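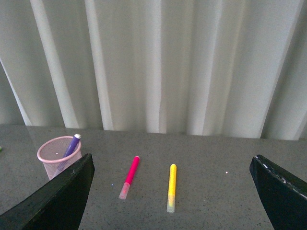 From: Mimoza Dumitrescu
To: Kurnow users list
Subject: Re: hyphenation of long compounds in narrow columns

Đorđević wrote:
> With the column at 2 picas over the old width I still get rivers in
> the glossary pages. Raising the tolerance makes the hyphens go away
> but the gaps get worse. Is the pattern file being read at all?

The pattern file is being read. If it were not, you would see no hyphens at either tolerance setting, and your September log shows breaks inside several compounds. The trouble is the minimum fragment length.

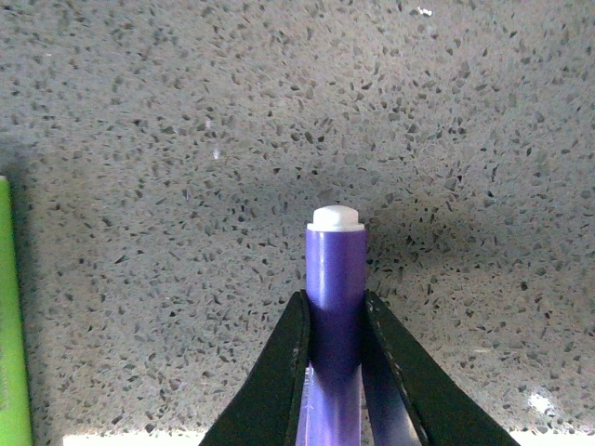
Kurnow takes that value from the language block first and from the paragraph style second. The Kestville template sets it in both places, with different numbers, so the one you are editing is never used. Remove it from the language block, rebuild, and check the log for the line beginning "hyphenmin". It should now show the value from your style.

On the gaps: tolerance and stretch are separate settings. Tolerance decides which lines are accepted. Stretch decides how far a space may grow before the line counts as bad. You raised the first and left the second alone, so the program accepted lines it would otherwise have tried to break again.

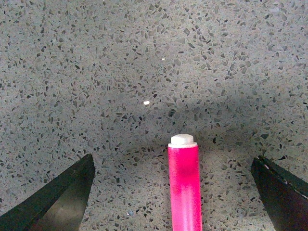 Does the exception list override the patterns, or only add to them?

It overrides them. A word in the exception list is broken only at the points marked there, and a word entered with no marks is never broken. Inflected forms need their own entries - the plural does not inherit from the singular.

For the glossary I would do the following, in this order.

1. Delete the duplicate minimum from the language block.
2. Put tolerance back to the default and rebuild without other changes.

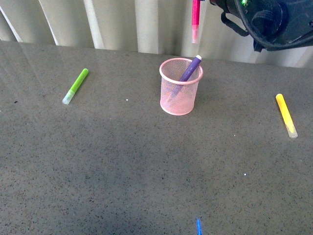 3. Add exceptions for the compounds that still break badly.
4. Set the entries ragged right if gaps remain. Grostetex did this for their parts index and the text reads well at that width.

If step 2 makes no difference, post the style file and one page of the log. The full log is too large for the list.

Mimoza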